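How a Washing Machine Gets Clothes Clean
Trullcombe Museum of Home Life – Young Visitors' Pages

Clothes collect mud, sweat, crumbs and dust every day. Long ago, people washed them by hand in a tub, and one family's wash could take from morning until evening. A modern machine does the same work with water, soap, movement and a strong spin.

The drum
The drum is the large metal bowl that holds the clothes. Its walls are covered in small holes, which let water flow in and out while the clothes stay inside. Raised ribs, called lifters or paddles, stick out from the walls. As the drum turns, the lifters carry the clothes upwards and then let them drop back into the soapy water. This lifting and falling loosens the dirt.

The spin
When the washing and rinsing are finished, the drum turns very fast. A machine may spin at 1000 turns in one minute. Water is pushed out through the holes and pumped away down a pipe. Woollen jumpers need a gentler spin – 500 turns a minute is often enough.

The door
Water must not escape on to the floor. A thick rubber ring, called a gasket, sits around the opening, and the door presses firmly against it. A lock holds the door shut during the wash. The glass is domed, and its curved shape helps to keep clothes inside the drum and away from the rubber.

The door of a front-loading machine, open and closed:

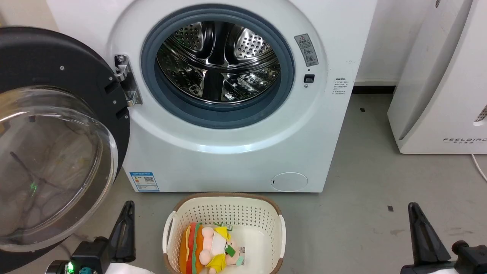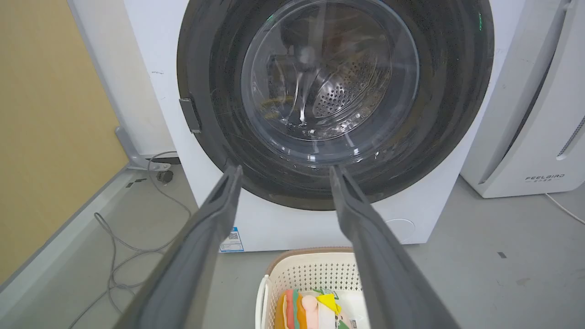 The filter
Buttons, coins and fluff sometimes come loose in the wash. Many machines have a filter behind a round cover near the bottom of the front panel. It catches these small objects before they reach the pump. An adult should open and clean it.

Staying safe
Children must never climb into a washing machine, and pets must be kept out. Always ask an adult before touching the controls or the soap.

Words to remember
Drum: the metal bowl that turns.
Gasket: the rubber ring around the opening.
Filter: the part that catches small objects.

Text by Duyên Lương. Checked by Tài Đỗ.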